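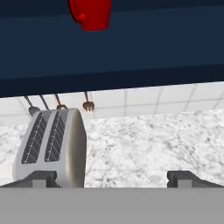 Azul-marinho em cima, azulejo branco embaixo: a combinação que não me sai da cabeça.

Faz dez anos que asso pão em casa e só em abril tomei coragem para criar o meu próprio fermento de centeio. Que alegria, gente! Comecei com 200 gramas de farinha integral (Nileo, a do pacote pequeno, porque a grande tinha acabado no mercadinho) e água filtrada, num vidro que antes era de pepino em conserva. Lavei três vezes e no primeiro dia ainda tinha um cheirinho de endro.

No segundo dia, nada. No terceiro, uma bolha. No quarto a massa dobrou de tamanho e saí contando para a família inteira, toda orgulhosa, e no quinto ela murchou e ficou com cheiro de acetona. Quase joguei fora! Fui então ler o livrinho da Griet De Bruijn sobre pães do norte, que comprei usado faz tempo e nunca tinha aberto direito, e lá estava: é fase, continue alimentando, de manhã e à noite. Continuei. No nono dia o cheiro já era de iogurte com maçã, uma delícia.

O primeiro pão saiu baixinho e com a casca grossa demais. O segundo ficou azedo (eu gostei, meu marido nem tanto). O terceiro, meu Deus, o terceiro! Pesou 1208 gramas depois de frio, miolo úmido, escuro, com sementes de girassol. Comemos com manteiga e rabanete, em pé mesmo.
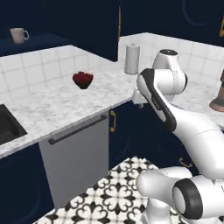 Centeio não se sova, e essa foi a maior surpresa para quem vinha do trigo como eu. A massa parece cimento, gruda em tudo, e o melhor é misturar com colher e alisar com a mão bem molhada antes de pôr na forma. Se escapar um pouco para fora da tigela, raspe logo, que depois de seco vira pedra. Eu trabalho num tampo de fórmica velho e sonho com uma bancada em L de mármore branco com veios cinza-claros como essa, com um canto inteiro para a tigela e o outro lado para as formas. Por enquanto, vou de pano úmido e espátula.

Quanto ao forno: começo bem quente, dez minutos, depois baixo e deixo mais uma hora. E espero até o dia seguinte para cortar, embrulhado num pano. É um sofrimento, mas o miolo firma e o sabor muda completamente.

Agora quero tentar com malte e um pouco de alcaravia. Se alguém aí tiver uma receita boa, deixe nos comentários, que eu testo e mostro o resultado!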